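Treadmill challenge passes 3,000 miles

Runners at the Damach leisure centre have clocked up 3,000 miles on the treadmills, 3 weeks ahead of plan. The last few went by just before closing time, with a film on the big screen and most of the row out of breath.

Oisín Nic Aodha, who set the thing up in December, did 200 of them himself. Mostly evenings, after the kids' tea. "I've watched more bad films than I can count," he said. "Legs are fine. Headphones are ruined."

The idea was simple enough -- log your miles on the sheet by the door, any speed, walking counts. Clurka joined in late and still put 900 on the board, wich nobody at Damach saw coming. A rematch is being talked about. Gallagher have offered a new treadmill belt for the winners. 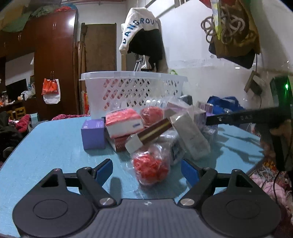 Red bundle in a clear bag, with a pile of packages behind it.

Next up is Clindow, outdoors this time, weather allowing. Sign-up sheet is at the desk, bring your own pen as the last one has gone missing. Under-16s need an adult with them.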